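Home | Visits | Workshop notes | Safety | Archive | Contact

Search this site... Go

Wulavbridge lab tour: a two-arm cell and a handover fault
2021-12-12, by R. Hettiarachchi

The Plutitz building at Wulavbridge takes visitors in groups of up to 8. We had come for the test cell where Cisex, the controller software, runs a pair of arms on small handling jobs. The fault we were told about dates from August and concerns passing an object from one hand to the other.

The log entry is number 1095. During a handover the receiving hand closed and reported a grip. The giving hand should then have opened. It stayed closed, and both arms began their next moves while still joined through the object. Force at the wrists rose until the limit tripped, 155 milliseconds later. No person was inside the marked area. One finger joint was bent and had to be replaced.

The cause was a release message sent once and never confirmed. If it was lost, the controller carried on as though it had arrived. The staff had tested lost messages on the arms but had left out the hands, which sit on a separate line.

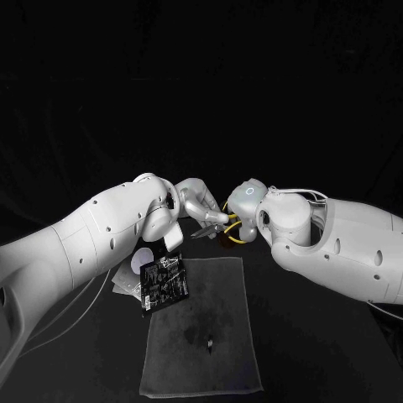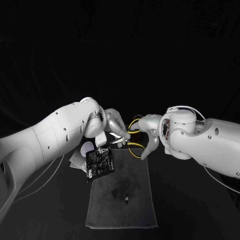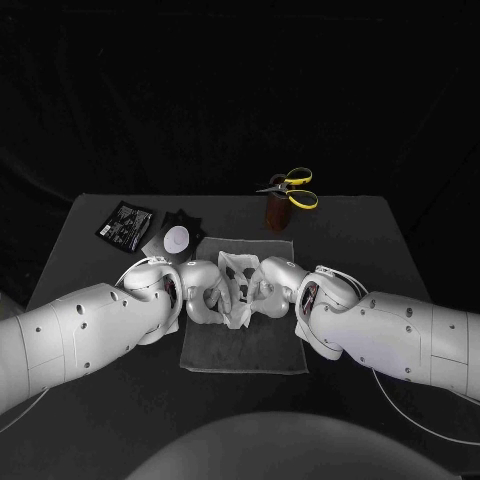

Two-arm work over the grey cloth, with scissors and with a crumpled tissue.

Since the repair, neither arm may start a move until both hands have reported their state. The check adds a short pause to every handover. A missing report stops the cell, and the operator has to clear the stop at the panel by hand.

I asked whether the force limit could also be lowered. It has been tried. At the lower setting the cell stopped on ordinary contact between the fingers, and operators began clearing stops without looking at the cause. The old value was put back. In my view that decision needs a written review, as the limit is now the only protection if a hand reports wrongly.

There are 2 points still open. The stop button is on the left side only, out of reach from the bench where the logs are read. The fault record also keeps wrist force but no finger position, so the order of events in entry 1095 had to be worked out from the message times. A change to the record format is planned, with no date set. The button is to be dealt with first.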